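Reading room refit – progress report to the Cudia fund
9th May
By Pirmin Rainer
3 min read

Quick one this time, the term is eating everything. Full spreadsheet follows when Brimow send the last invoice.

Where we are. Shelving on the window side is in and loaded. Shelving on the corridor side is in, not loaded. Two bays came with the wrong brackets and went back to Brimow in February, replacements fitted since. No extra charge, I checked twice.

Big table is in its final place. We tried it nearer the door first and people kept clipping the corner with their bags, so it moved to the middle. Much better – you can walk all the way past with a trolley. Marbled top is wearing fine so far, felt pads still to go under the legs.

Use of the room. 291 sign-ins since we reopened, mostly architecture students, some from the evening drawing class. That is sign-ins at the desk only, so anyone who slips past isnt in it. Busiest late afternoon. Mornings quiet, would like to try a school group then.

Money. 3,000 was set aside for tables and display. The table is paid. What is left goes on display stands, see below. Nothing moved between budget lines without asking you, and nothing will be.

Models. The Tremenlow deposit is the slow part. Agreed with them that the models stay out where readers can get close to them, not shut in the store. Downside is dust, and the taller one has a lot of thin bits and openings that are a pain to clean. Soft brush only, no sprays. For now they share the big table with whatever else is going on, so space gets tight.

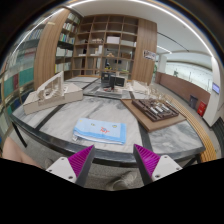
So the stands matter more than I thought when I wrote the bid. Plan is two low ones, one per model, which gives the table back to readers. The dark brown site model can stay on its board, it travels easier that way. Cuevas has quoted for both – price is okay, lead time is not great. I have asked if they can deliver one early and teh other later.

Labels: text drafted, waiting on Tremenlow for the correct project titles. Chased last week, will chase again.

Still open:
– corridor side books to load
– felt pads
– go-ahead to Cuevas, need your yes on this one
– lamp over the far desk flickers, electrician booked

If the yes comes this month we should be done before the summer closing. Call me if easier than writing, I am at the desk most afternoons.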